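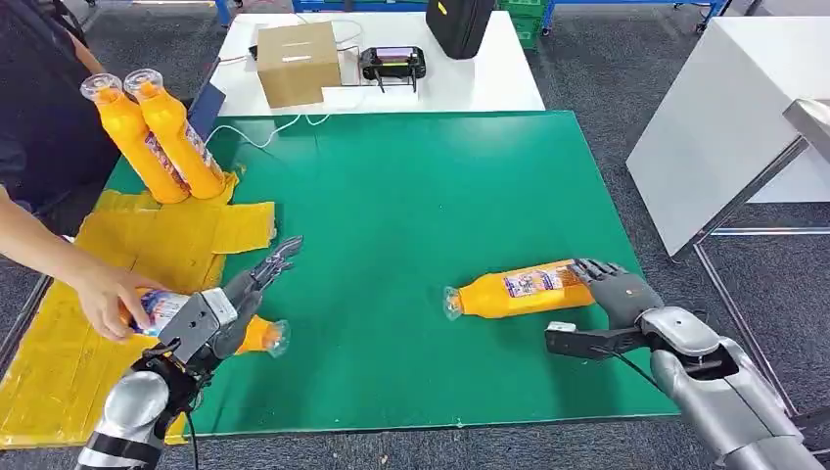
보낸 사람: Rattana Chaimongkol
받는 사람: Drisville 공동작업실 제작 메일링 리스트
제목: Re: [양팔] 병 파지 시 오른손 엄지 토크 포화와 손목 케이블 문제
날짜: 2023년 8월

지난 메일에 대한 답입니다. 인용문 사이사이에 적습니다. 오른팔 로그는 공유 폴더의 right_grasp 아래에 올렸고, 왼팔은 형식이 달라 변환한 뒤 따로 올리겠습니다.

> 오른손 파지에서 엄지 전류가 한계값에 붙은 채로 내려오지 않는
> 경우가 있습니다. 병이 눌려 변형되는 것은 아닌 듯하고, 엄지가
> 몸통 아래로 들어가면서 판에 닿는 것으로 추정합니다. 파지 높이를
> 올리면 해결됩니까?

추정이 맞습니다. 병이 옆으로 누워 있으면 엄지는 병과 작업판 사이로 들어갈 수밖에 없고, 현재 접근 높이에서는 엄지 끝마디가 판을 먼저 누릅니다. 로그에서 엄지 전류가 검지보다 먼저 상승하는 구간이 그 접촉입니다. 병을 잡아서 생긴 부하로 읽으면 안 됩니다.

높이만 올리는 방법은 권하지 않습니다. 4mm 올리면 엄지는 여유가 생기지만 나머지 손가락이 병의 중심선 위쪽만 감싸게 되고, 들어 올릴 때 병이 손바닥 쪽으로 굴러 들어옵니다. 손목 피치를 같이 바꾸는 쪽이 낫습니다. 제가 쓰는 순서는 다음과 같습니다.

1) 검지부터 소지까지 먼저 닫고 위치 제어로 고정
2) 손 전체를 z 방향으로 3mm 상승
3) 엄지를 전류 제어로 전환해 닫기

엄지 전류 상한은 설정 파일에서 37로 두었습니다. 단위는 드라이버의 퍼센트 값입니다. 기본값 58은 이 병에는 과합니다.

> 잡는 위치는 병 끝 쪽입니까, 라벨 가운데입니까? 문서에는 가운데로
> 되어 있는데 실제 설정은 다릅니다.

끝 쪽이 맞고 문서가 옛것입니다. 4월에 Skitance 브랜치를 합치면서 파지점을 투명 뚜껑 반대편 끝으로 옮겼습니다. 가운데를 잡으면 손가락이 라벨을 대부분 가려서 손목 쪽 인식기가 방향을 잃습니다. 끝을 잡으면 들어 올렸을 때 모멘트가 커지는 대신 뚜껑 방향을 계속 추적할 수 있습니다. 문서는 이번에 고치겠습니다.

> 왼쪽 그리퍼는 같은 매개변수를 써도 됩니까?

안 됩니다. 양쪽 끝단이 달라서 관절 이름부터 맞지 않습니다. 오른쪽은 손가락 다섯 개짜리 손이고, 왼쪽은 상자형 하우징에 관절 손가락을 단 구조입니다. 왼쪽 손가락은 마디가 가늘어서 측면 하중에 약합니다. 왼쪽 설정은 left_gripper.yaml로 분리했으니 오른쪽 값을 복사해 넣지 마십시오. 지난번에 공통 파일 하나로 합치자는 의견이 있었지만 저는 반대입니다. 합치면 조건문이 늘어날 뿐입니다.

사람이 왼쪽에서 병을 놓아 주는 작업을 할 때는 왼팔을 반드시 hold 상태로 두십시오. 속도 제한만 걸고 작업하는 분이 있는데, 제한 상태에서는 새 목표가 들어오면 움직입니다. hold는 목표 수신 자체를 막습니다. 조종기는 팔이 닿지 않는 뒤쪽 흰 탁자에 두고 씁니다.

> 손목 뒤 브래킷에서 나온 케이블이 판을 쓸고 지나갑니다. 인식에도
> 걸리고, 팔이 안쪽으로 들어올 때 병을 건드릴까 걱정됩니다.

이 부분은 아직 해결하지 못했습니다. 시도한 것만 적습니다.

- 케이블을 전완에 벨크로로 고정: 손목 롤 끝에서 당겨집니다. 커넥터에 힘이 걸려 폐기.
- 나선형 보호관: 굵어져서 오히려 판에 더 일찍 닿습니다.
- 브래킷을 뒤집어 장착: 케이블 출구가 위로 가지만 나사 머리가 손목 커버와 간섭합니다. 커버를 깎으면 가능합니다.

세 번째 안으로 갈 생각입니다. Pirihi 쪽 도면에 출구 각도를 22도 기울인 변형이 있어 그것을 출력해 볼 예정입니다. 재질은 PETG, 벽 두께는 3mm 이상으로 해 주십시오. 얇게 뽑으면 나사 구멍 옆이 갈라집니다.

인식 쪽은 마스크로 해결됩니다. 케이블은 검은색이고 판은 녹색이라 색상 분리가 잘 됩니다. 다만 뒤쪽 탁자에서 판 위로 넘어오는 흰 케이블은 반사 때문에 투명 뚜껑으로 오검출된 적이 있습니다. 관심 영역의 위쪽 경계를 조금 내리면 빠집니다.

> 왼쪽의 노란 테이프 구역은 새로 붙여야 합니까?

급하지 않습니다. 가장자리가 뜯기고 표면에 주름이 있지만 사람이 병을 세워 두는 대기 구역으로는 충분합니다. 다만 이 구역의 경계를 좌표 기준으로 쓰지는 마십시오. 겹쳐 붙인 조각이라 윤곽이 일정하지 않고, 병과 색이 가까워 분할 결과가 하나로 붙습니다. 녹색 판 위로 옮긴 다음부터 인식을 시작하도록 순서를 잡는 편이 안전합니다.

> 제어 주기는 그대로 1000Hz입니까?

관절 쪽은 1000Hz 그대로이고, 손 쪽은 버스가 못 따라가서 더 낮게 돌립니다. 두 주기의 타임스탬프를 맞추지 않으면 위에 적은 엄지 접촉 구간이 팔 하강보다 먼저 나타나는 것처럼 보입니다. 로그를 볼 때 align 옵션을 켜십시오. Hirodell 포맷으로 내보내면 이 옵션이 무시되는 버그가 있으므로 원본에서 맞춘 뒤 변환해야 합니다.

남은 일:

- 파지 위치 문서 수정 (제가 합니다)
- 브래킷 변형 출력, 손목 커버 가공 (맡을 분 회신 바람)
- 왼팔 로그 변환
- 기울여 세운 병의 파지. 지금 설정은 누운 병만 다룹니다. 서로 기대어 있는 병은 하나를 빼면 나머지가 넘어질 수 있어서 별도 순서가 필요합니다.

마지막 항목은 의견이 있으면 제목을 바꿔 새 글로 올려 주십시오. 이 스레드는 엄지와 케이블만 다루겠습니다.

Rattana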